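The Long Sleep of a Factory Town

3/18/20

Dakonden had one big employer for most of a century, and it made bedding. The Kováčik mill sat beside the rail line and ran two shifts, and in December it ran three. At its peak it had 1004 people on the payroll in a town of 2578.

The mill closed its weaving rooms first. Cutting and filling went on for another seven years, using cloth shipped in from Hunurow, and then those jobs went too. What stayed was the outlet store on Cuna Street, which still sells duvets and covers from other makers.
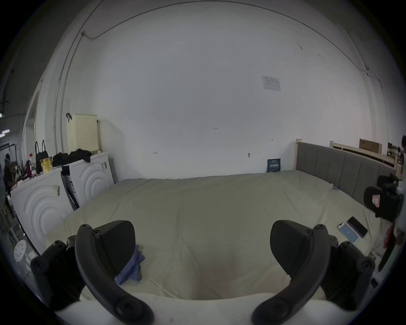

A duvet on the bed, with two phones lying on it.

People in town still judge bedding the way the mill taught them. They pinch a corner to feel whether the fill has shifted. They turn a cover inside out and look at the seams before they look at the price. Former sewers say a good channel stitch should hold for 20 years, and many have a mill duvet at home that proves it.

The building is a harder matter. The roof over the old filling room leaks, and the county has put off a decision on it twice. One plan would turn the front half into apartments. Another would clear the site for parking – a cheaper choice, and one that few people near the rail line seem to want.

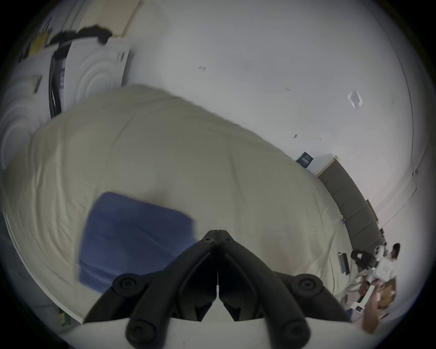 The apartment plan depends on a state grant, and the grant depends on a cleanup of the dye pits behind the boiler house. Testing began last winter. The county expects to haul out over 1000 tons of soil before any work can start inside.

Meanwhile the outlet has cut its hours and let two clerks go. Its lease on Cuna Street runs through December, and the owners have not said if they will renew.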